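Equipment review: Gesora two-finger gripper in chilled drinks restocking

Print this page | E-mail this page

Reviewed for Fivedton Retail Services, 27th October
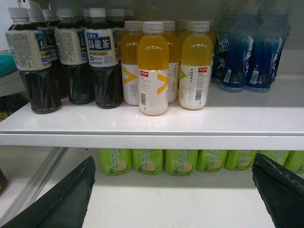 The Gesora gripper was bought to take bottled drinks from refrigerated shelves and return them to the correct row. It was fitted to the existing Juntunen arm and used in the Skernik test store. This review deals mainly with fault 3427, which led to the unit being withdrawn from unattended work.

General performance was satisfactory. The fingers open wide enough for the usual range of bottles, and changing them takes one person less than 10 minutes. The written instructions are clear, although the section on cleaning is too short for equipment used near food and drink.

The fault occurred during a routine pick. The gripper had closed on a full bottle and begun to withdraw when the controller lost the signal from the right finger. The maker's manual states that the gripper will hold its last position if this happens. On this occasion both fingers opened. The bottle fell against the door and then to the floor, and the arm continued its movement for 700 milliseconds before stopping. There was no injury. A member of staff had been standing outside the marked area, but the bottle rolled well beyond it.

Inspection found that the signal cable had been rubbing against the wrist bracket whenever the arm reached towards the back of a shelf. The outer cover had worn through. The bracket has a sharp inner corner at this point and no clip to keep the cable clear. We consider this a fault in design, and one that a daily visual check is unlikely to find – the damaged length is hidden unless the bracket is removed.

Gesora supplied a longer cable, a clip and a change to the control software. After these were fitted, the signal was deliberately interrupted 300 times with a bottle held. The grip was kept each time. The delay before the arm stops has been shortened, but it remains longer than we would wish where staff and customers share an aisle.

The gripper may be used in the test store with an operator present. It should not be used during opening hours. Sites that already have one should remove the bracket, examine the cable along its full length and replace it if any wear is found. The position will be reviewed in December, when the revised bracket is due.

Print this page | E-mail this page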